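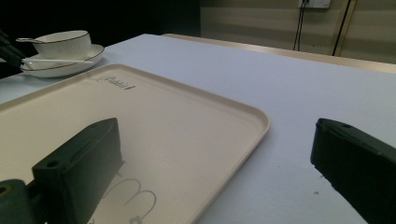

Table plane fitting is the first step in most tabletop pipelines, and it is also the step which people check the least. In this tutorial I show how to fit the plane and then separate low objects from it, using the depth module of Kekuria, the toolkit we maintain at Senelard. Low objects are the hard part. The cream tray on the pale cloth has only a slightly raised rim and a flat interior, so a plane fit with a loose tolerance will take the tray as part of the table. The cup on its saucer is easy, because it stands well above everything.

What you need

- Kekuria, with the depth module enabled
- A recorded sequence with color, depth and camera pose
- The finger mask of your gripper (see the calibration page)

Step 1. Mask the fingers

Load the finger mask before anything else. The fingers are large and near to the lens, and if their points stay in the cloud the fit can go through them. Grow the mask by 6 pixels to remove also the noisy depth values along the edges.

Step 2. Fit the table

Call fit_plane with these values:

max_iterations = 520
inlier_mm = 6
min_inliers = 4000

The function returns the plane and a list of inliers. If it finds less than 4,000 inliers, it returns an empty result and no error, so please test for this in your script. I lost one afternoon with it.

Now look at the inliers drawn over the color image. With 6 mm you will probably see the tray interior colored the same as the cloth. This is expected at this stage.

Step 3. Refit with a smaller tolerance

Run the fit again, only on the inliers from step 2, with inlier_mm = 2. Before this second run, average the depth over 10 frames in which the camera is almost still. On one single frame the depth noise is bigger than the step you want to find.

After the refit, points above the plane go to the object layer. Prasanna Chowdhury wrote the function split_layers for this, and it also closes small holes in the rim.

Step 4. Add the color edge
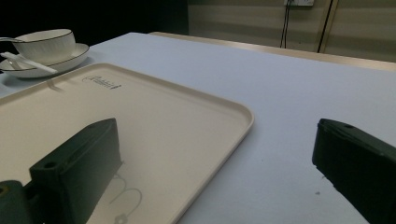 Depth alone is not enough when two surfaces are so near in height, therefore we use color as a second vote. The difference should be measured in Lab space and not in brightness. Between the warm beige of the tray and the slightly bluish cloth the brightness changes little, but the b channel gives a clean border, also along the rounded corner between the two fingers. The light wooden strip at the far side of the table is warm too, so limit the search to the region inside the table polygon, or you will get a second "tray" there.

Set color_weight to 0.4 and increase it slowly. If the value is too high, shadows on the cloth start to become objects.

Step 5. Check the result

Export the layers and open them in the viewer. I check these points:

- the tray outline is closed where no finger covers it
- the cup and saucer are one object, separate from the tray
- tiny specks on the cloth are removed (min_area does this)

If the outline jumps from frame to frame, the pose is the usual cause - go back to the calibration and repeat it.

Thanks to Olga Esteban for testing the steps on a clean installation. The values of step 3 were corrected on August 11, 2023.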